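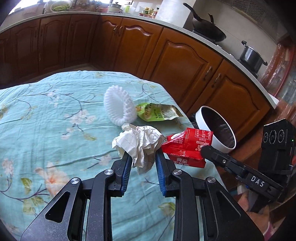 Table clearing with the hand-held grippers: tissue, snack wrappers, fruit net, bowl.

The Vavano lab is setting its equipment budget for the coming year. A summary of the plan follows. (October 22, 2020)

We intend to buy 8 hand-held grippers, to be shared by the Prarnmont and Skusus sites. Orders close in August.

Finger pads are budgeted separately. They wear faster than any other part, and 50 spare pairs will be kept in stock at Prarnmont.

Soft, light items such as tissues and wrappers remain the priority for home tasks — the purchase of a larger arm is deferred for 2 years.

Quotes have been requested from 3 suppliers, Ó Néill among them. Each quote must list repair costs and delivery times.

Partner sites may send their equipment requests to the Vavano purchasing office.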